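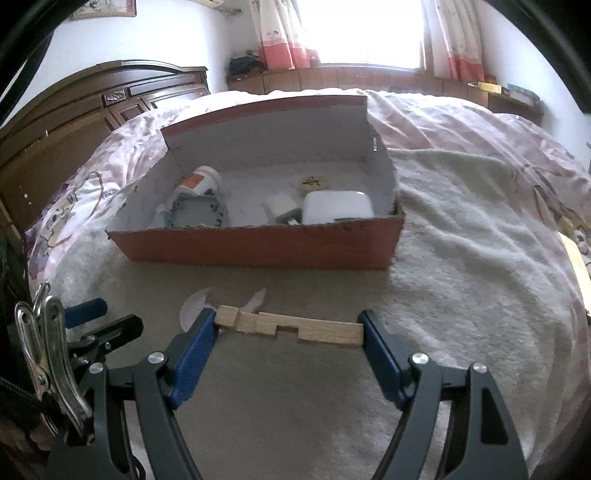
A notched lath is a flat strip of wood with a row of cutouts along one edge, used to fix the spacing or height of other parts that rest in or against it. Notched laths appear in shelving, weaving equipment, drying racks and light partition work. The term covers both finished components, which stay in the assembly, and setting laths, which are removed once the work is fastened.

Terminology

In trade use, a lath with evenly spaced square cutouts is called a rack lath. One in which the cutouts drop by a fixed amount from one to the next is a stepped lath. The uncut wood between two notches is the land, and the wood left below a notch is the web. Older catalogs from the Kettunen joinery works list both types under the single heading "spacing stock," a usage that survives in some workshops.

Geometry

The strength of a notched lath in bending is governed by the web, not by the full width of the strip. Notch depth is commonly held to one third of the width. Deeper notches are acceptable where the lath is supported along its whole length, as in wall-mounted shelf standards. Square inside corners concentrate stress, and cracks usually start there and run along the grain. A small radius reduces the risk but prevents a square-edged part from seating fully.

Lands need enough length along the grain to resist shearing off. Short lands are the most common cause of failure in stepped laths - particularly at the ends, where a land has wood on one side only.

Production

Small quantities are cut with a backsaw and chisel. Several blanks may be clamped face to face and notched together, which keeps the spacing identical across the set. Larger runs are made on a gang saw or by passing stacked blanks over a dado cutter with an indexing pin. The Bristeveck pattern, a rack lath 1,000 mm long with notches at 100 mm centers, was produced in this way and supplied in bundles.

Spacing error accumulates if each notch is indexed from the one before it. Measuring every notch from a single end avoids this.

Use in drying racks

The racks at Skukevholm were described by Seidu Osei in a survey of regional drying sheds. Each bay held paired stepped laths, with loose rods laid across them. The survey recorded 3,063 laths, of which 956 had one or more broken lands. Most of the damage was on the upper steps, where rods were lifted in and out more often.

See also: Lath; Dado joint; Story stick; Matness shelf standard

Page last edited Monday, October 6, 2025 | Contact | Copyright and reuse | Back to top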